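Brown paper on a white tabletop: will the color transfer?
Posted by Sidra Dogar, June 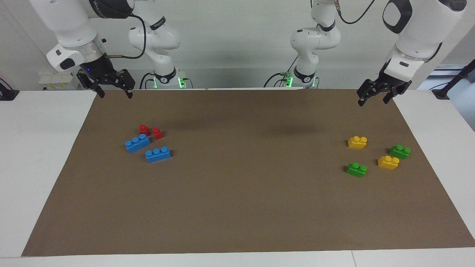 Brown paper over the white top

I cover my white table with brown paper when I do glue and paint jobs on it. I buy the paper by the roll and leave a sheet down until it gets too messy. Last week I spilled a mug of tea and didn't notice for a couple of hours. When I pulled the paper up there was a faint tan patch underneath, maybe the size of my hand. Dish soap took some of it off but I can still see it from the side in daylight.

Is that the tea or is it color coming out of the paper? And is there something I can put down that won't do this? I need to cover the whole top and I don't want to spend a lot. The table came from Ballcombe and they don't answer email.

Mudassar Arain
Could be both. Tea stains by itself, and plain brown kraft paper will give up some color if it stays soaked. I had the same thing happen with a cardboard box on a damp shelf.

For the mark, mix baking soda with a little water until it's a thick paste. Spread it on, leave it for ten minutes, wipe with a soft damp cloth and rinse. Do it again if it gets lighter the first time. If it doesn't change at all, try a bit of rubbing alcohol on a cotton ball, but test the underside of the table first. Don't use a scouring pad. It will scratch the finish and then every spill after that will settle into the scratches.

As for paper, I still use brown. It's cheap and it lies flat once you roll it backward for a minute to take the curl out. I put a plastic drop cloth under it and tape both to the underside of the table. I've had the same drop cloth for 2 years. Painter's tape is fine, packing tape leaves gum.

Parveen Cheema
just get a vinyl tablecloth

Humaira Khattak
The drop cloth idea works but check that it's dry before you put new paper on top. Water gets trapped between the layers and you won't see it.

If you want paper only, look for freezer paper. It has a coating on one side. Put the coated side down and a small spill won't reach the table. The rolls are narrower, so you'll need to overlap two strips and tape the seam. I wouldn't leave it down for more than 9 days or so with wet glue going on it, the seam starts to lift.

Also, whatever is left of that stain may fade by itself. Mine did, near a window, over one summer.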